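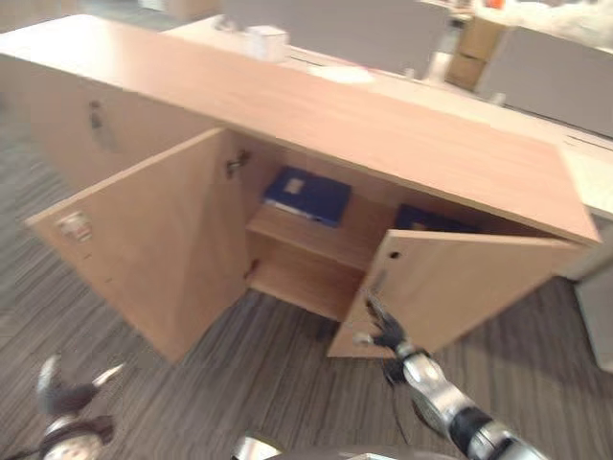 Cabinet with two doors and one shelf, with binders or folder boxes inside: the kind of task this budget is made for.

How to plan a budget for a two-arm robot in an office archive

Posted 2018-08-08

When we started to plan the purchase for the Ditetside office, I made a mistake. I asked three sellers for a price before I had written down the work. Every seller offered a different machine, and I could not compare them. Please do the steps below in this order.

Step 1. Write the task in small pieces

"Put away the folders" is too big for a price request. Our sheet has these lines: open the door, hold the door, take the folder, place it on the shelf, close the door. A door on a hinge needs one hand to pull along a curve, and a folder may need the other hand in the same moment. For this reason we asked only for machines with 2 arms. Dakeck offered us a single arm for much less money, but it could do only half of our sheet.

Step 2. Measure the furniture

Measure the height of the shelf, the width of the opening and how far each door swings. Measure also the free floor in front of the cabinet with the doors open. Our first drawing had the doors closed, and the base had no place to stand. Write the weight of a full folder, and take the heaviest one you have. 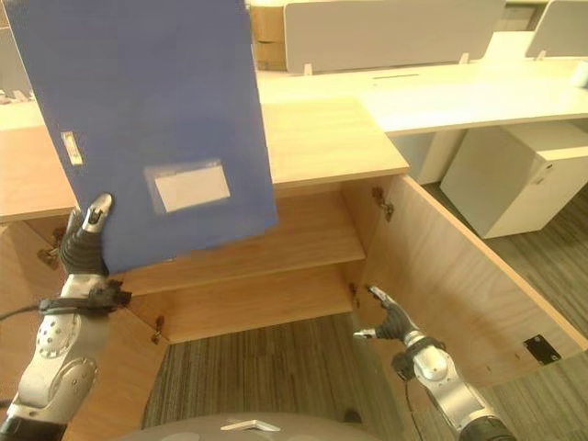 Fingers are the part of the quote where prices differ most. A simple gripper is cheap and strong, but a flat plastic cover can slip from it. A hand with several fingers costs more, and its spare parts cost more also. Ask for both as separate lines. Zondavard did this for us without a problem; from Dovhaniuk we had to ask twice.

Step 3. Add the costs that are not in the quote

In our plan the machine itself was only 48 percent of the first-year money. The rest was cables, spare fingertips, a safety stop, training for the staff and 166 hours of setup work. I had planned almost 45 hours for the setup, so you see how wrong a first guess can be — please ask the seller for hours from an earlier customer.

Step 4. Ask for a trial with your own things

Send your own folders, and a cabinet too if the seller accepts it. Write in the agreement how many tries are allowed and who pays the transport. Our trial is planned for November, and the last payment is due only after it. Keep the task sheet from step 1 and mark every line with yes or no during the trial.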